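3.2 Course and sampling

The measurements were made at the Westard course near Poltbridge, a nine-hole layout on heavy clay soil. The longest hole is 340 m, and most of the greens are raised above the fairway. We selected 84 sampling points on the putting surfaces and measured ball roll at each point in March, before the first mowing of the season. In total, 1350 rolls were recorded. Rolls that were disturbed by wind were repeated - this was necessary mostly on the two greens beside the lake.

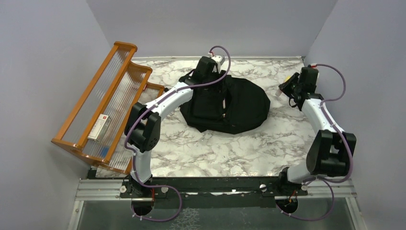 Figure 2. Two-arm work cell with a black fabric bag on the marble-patterned tabletop.

The roll distance was larger on the Golum grass mixture than on the Morsy mixture, with a mean difference of roughly 10 percent. The difference became smaller on greens with strong slope. We suppose that slope hides the effect of the grass, but our data do not allow us to separate it from the effect of soil moisture. For this reason, sloped greens are treated as a separate group in Section 4.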